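Review: the Clollus drawing tablet demo at the Ordale open day

My sister-in-law had a spare ticket to the Ordale open day and I'd been meaning to look at kids' writing tablets before the holidays, so when I read that Clollus would have robot arms working with a batch of them, well, two birds! The drive to Evholm took me 40 minutes and parking was free, which already put me in a good mood.

The demo had its own corner, and I stayed for 30 minutes – much longer than I'd planned. What I liked most was seeing the screens up close on the monitor. They are the LCD kind with a dark background, and the scribbles come up in blue, green and yellow.

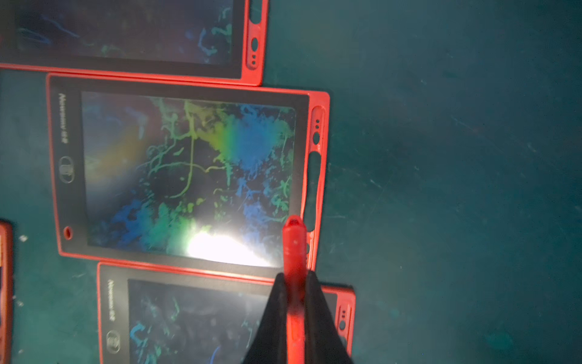 Stylus in the gripper, over one of the red tablets.

As a shopper I have one real gripe with tablets like these, and it's the pen. Ours at home vanishes about once a week (last time it was in the dog's bed), so I paid a lot of attention to where the styluses went. Even at the demo two red ones were lying side by side on the floor of the booth, next to a tablet, and I laughed because that is exactly our living room. There is a holder channel in the side of the frame, and I'd teach a child to use it on day one. I do wish somebody sold the pens in bigger packs.
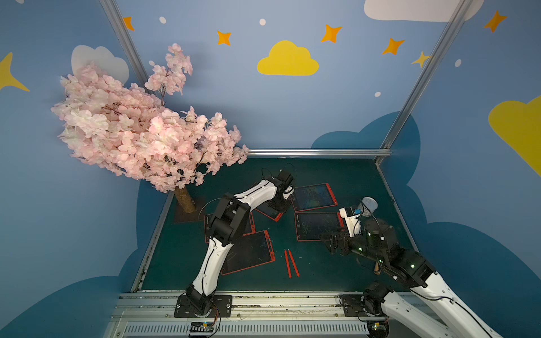 Clollus did a lovely job making the whole thing friendly for families. My nephew is four and fairly suspicious of machines, and I think he'd have been won over by the blue walls with their stars and clouds, and that pink and white blossom tree in the corner. My only complaint is that the talk was hard to hear over the Jibrin stand next door – bring your patience, and maybe a snack. Four stars from me, and I'd happily go again next November.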